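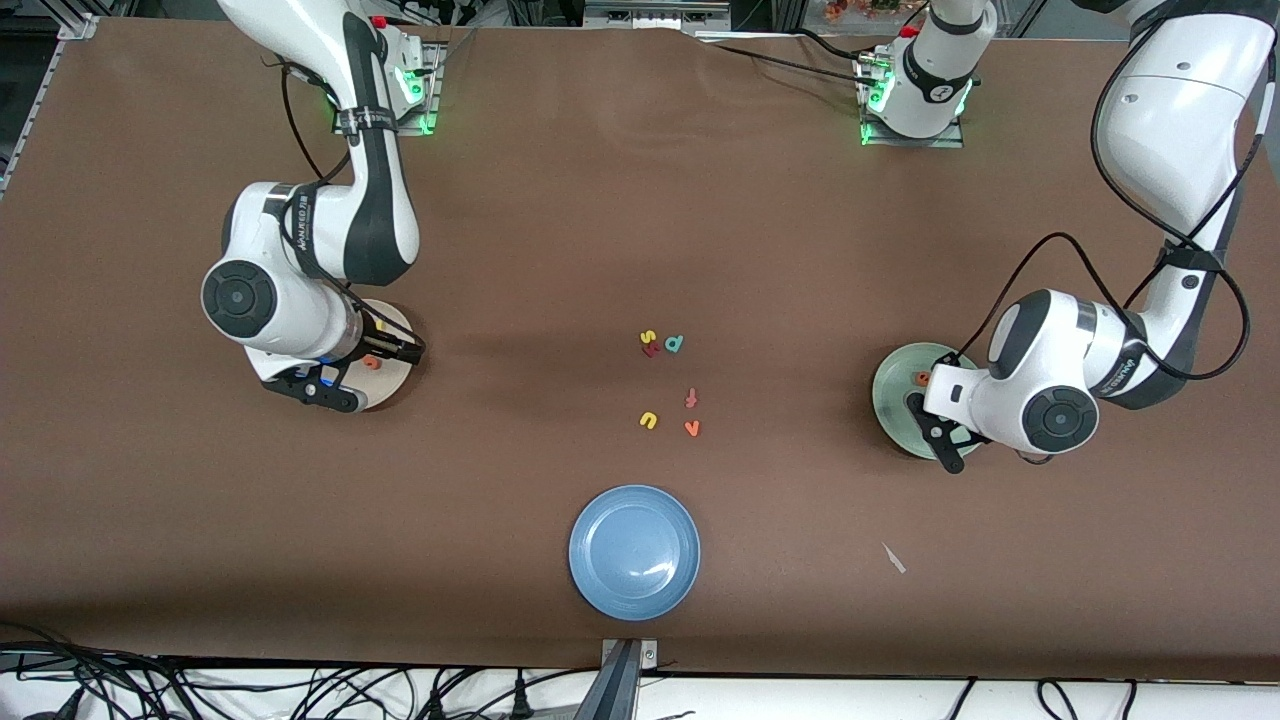 Los dos brazos sobre la mesa de letras, en el taller de Jernetti.

Juno enseña a sus robots a recoger letras de espuma y dejarlas en platos. La responsable de las demostraciones en Jernetti lleva 35 semanas moviendo los brazos a distancia y ha grabado 315 repeticiones de la tarea.

"Al principio quería ir rápido", cuenta. "Luego vi las grabaciones y estaban llenas de correcciones. El robot aprende también los titubeos - y los repite."

Antes probó a guiar el brazo con la mano. Le resultaba más cómodo para explicar un gesto suelto, pero con dos brazos a la vez se quedaba sin manos. Ahora trabaja sentada, con los mandos de Jindell, en tandas de 39 minutos.

La pregunto por lo más difícil. "Las letras que se tocan. Si cierro la pinza sobre una y arrastro la de al lado, descarto la toma. Con una letra separada casi no hay que pensar."
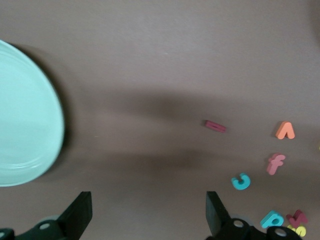 La mesa desde la muñeca del robot, con la pinza abierta.

Para esas maniobras se fía más de la cámara de la muñeca que de la vista general. "Desde arriba parece que ya has llegado, y te faltan dos dedos", dice.

En junio empezará con otra operadora, que repetirá los mismos ejercicios. "Yo siempre entro por el mismo lado. Hace falta alguien que tenga otras manías."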